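About Flutano

Hi, I'm Darius Butkienė, and Flutano is me, a spare room with too many shelves in it, and a music school for grown-ups who want to play the flute. If you found your way to this page you probably want to know who'd be teaching you and whether I'm scary. I'm not scary. I do talk a lot, so get comfortable.

How I got here

I picked up the flute at 10 because my cousin quit and the flute was just sitting there in its case. My grandmother, whose last name was Tamošiūnaitė before she married, had sung in choirs her whole life and decided that one of us was going to be musical, and I was the one standing closest. She paid for my first lessons in cash, in an envelope, and she wanted to hear a new tune every time she came over. So I learned a lot of tunes! Badly, mostly. My tone back then sounded like someone blowing across a drainpipe.

I kept going through high school, played in the college wind band, and then did what a lot of people do and stopped. I got a desk job at a company called Wulteck, doing scheduling for their repair crews, and the flute went in the closet. When I finally took it out again the pads had dried up and half the low notes were gone. I had it fixed, played one long, wobbly scale in the kitchen, and felt so happy that I called my mother about it.

A coworker heard I was playing again and asked if I'd show her how to get a sound out of her daughter's old rental. Then her neighbor wanted in. I taught both of them in the Wulteck break room after hours (thank you to everyone who put up with that), and after a while I was teaching so many evenings that I left the job and got a place of my own. The name Flutano was scribbled on the back of a phone bill. I wanted something with "flute" in it and I like how it ends. No deeper meaning, sorry.

Who comes here

Adults, nearly all of them. I have 23 regular students right now, and most had never held a flute before their first lesson. A few played as kids and want it back. One is a retired bus driver who only wants to learn slow Irish airs, so slow Irish airs are what we do. Another is working through every movie theme she's ever cried at, and it's a long list.

I don't teach young kids. I tried it, and I was bad at it, and there are wonderful teachers in town who are good at it. Write me and I'll pass along their names.

You don't need to read music. You can learn it with me, a bit at a time, or you can learn mostly by ear for the first few months and come to the dots later. I've had people do very well both ways. You also don't need big lungs. Everyone worries about that one! Most beginners use far too much air, and the first month is mainly about using less of it.

What a lesson is like

Lessons are 45 minutes, one on one. We start with long notes, and I play them along with you so you're never out there alone. Then we look at whatever you worked on at home, and if you didn't work on anything at home, that's fine too, we'll just practice together. People have jobs and sick dogs and bad weeks. I'd much rather you come and play for a while than cancel out of guilt.

After that we do a tune. I'm pretty stubborn about this part. Every lesson ends with a real piece of music, even if you only know three notes, because there are some very nice tunes with three notes in them and I've been collecting them for years. My own shelf has something like a whole closet's worth of sheet music, old hymnals, dance books, photocopies of photocopies, and you're welcome to dig through it while I put the kettle on.

Flutes to borrow

Please don't buy a flute before you talk to me. I keep two loaners, both plain student models, and you can take one home for your first month for no charge. If you stick with it, I'll help you look for a used one. A good used student flute that's been properly serviced will run you 300 dollars if we're patient, and it will play better than the shiny pink thing you saw online. I send all repairs to Histel, the little workshop that rescued my own flute, and they've never once made me feel silly for asking what a noise was.

The evening group

Twice a month anyone who wants to can come play together at 7 p.m. It's loose. We have duets, trios, and a few big messy arrangements I wrote myself where the beginners get a part with long notes and the rest of us run around on top. You can come after your very first lesson if you're brave. You can also come and just listen with a cup of something.

In March we do our one concert of the year, for friends and family. There's no stage and you can sit down to play. Last time the group opened with a waltz, lost each other completely in the middle, and all landed on the last note together with great big grins. I've got a recording of it and I play it for myself when I'm feeling low.

And there's always a lot of hanging around afterward. Flute playing is thirsty work, and half of what I know about my students I learned over drinks once the flutes were back in their cases.
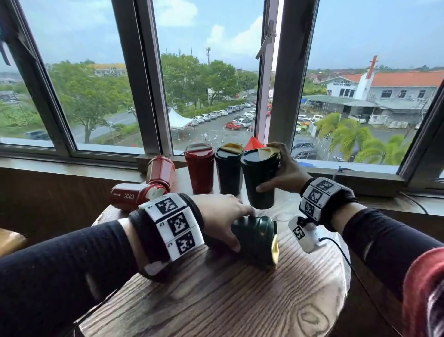 Green tumblers, window open, rain outside.

A few practical things

I teach afternoons and evenings, with the last lesson starting at 8 p.m. Parking is free. There are stairs, one flight, with a good handrail, and if stairs are a problem for you let me know and I can come to your home if you're nearby.

Bring a pencil. Bring a cotton cloth if you have one, an old T-shirt cut into strips works great for drying out the inside of the flute. Go easy on the lip balm right before you play, it makes everything slide around.

You pay by the month, and if I have to miss a lesson I make it up or knock it off the next bill. If you want to stop, just tell me. You don't owe me a reason, and you can come back whenever you like (people do!).

The first lesson is free. Send me a note through the contact page with a line or two about what music you love, and I'll have a tune ready for you.

Darius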